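Antique-style phone: dial comes back slowly and the gold trim is dull. Worth fixing?

Posted 6th April by the Cirkstead Fix-It Board
Reading time: 3 minutes

I picked up one of those old-fashioned desk phones at a flea market last July, paid 40 dollars, and I love it to pieces. It's heavier than I expected and it makes a very satisfying clunk. Two problems though. When I dial a 9 or a 0 the dial creeps back like it's half asleep, and on a bad day it stops partway and needs a nudge. The other thing is the gold decoration, which has gone dull in the low spots. The seller called it a Hajdu but I can't find that name on it anywhere. Do I oil the dial? Leave it alone? I don't want to ruin it — I'd really like it on the hall table and working by summer.

Answer 1 (7 people found this helpful)

Don't spray anything into it!! I did that to mine with some Fedgate spray oil and it was lovely for a week, then it gummed up worse than before. I ended up buying a whole new dial.

Answer 2 (20 people found this helpful)

I've got one in the same general style, so I'll tell you what worked for me.

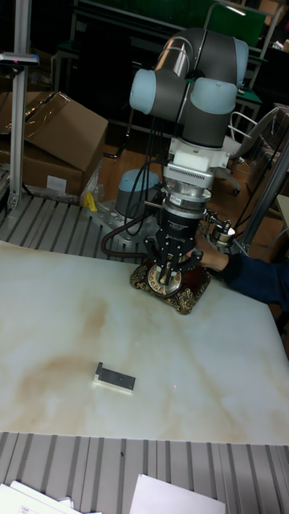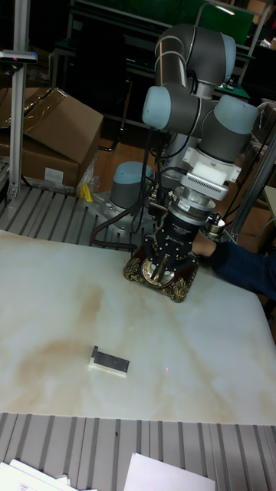
A slow return is nearly always old grease, in my experience. Unplug the phone first, then turn the dial to the stop with one finger and let go, and do that with every number so you know where it drags. If it's only the long ones, try working it back and forth over 963 or any other high numbers for a few minutes before you open anything up. For the trim, go easy. On a dark red body with gold scrollwork like this one, I'd stick to a barely damp cotton swab in the curly bits and a dry soft cloth after, and keep polish off it completely. Metal polish took the gold right off a corner of mine (painted, as I found out too late). I use the plain Wunder cloths but an old T-shirt is fine.

If the dial still sticks after that, it needs to come out and be cleaned properly, and I'd pay somebody for that part. The spring inside is a pain to get back.

Answer 3

does it need to dial? mine just sits on a shelf and looks pretty

Related questions
Can I use an old dial phone with a modern line?
Getting sticker glue off painted metal
Phone cord gone stiff, replace or soak?
What to do with a bell that only rings once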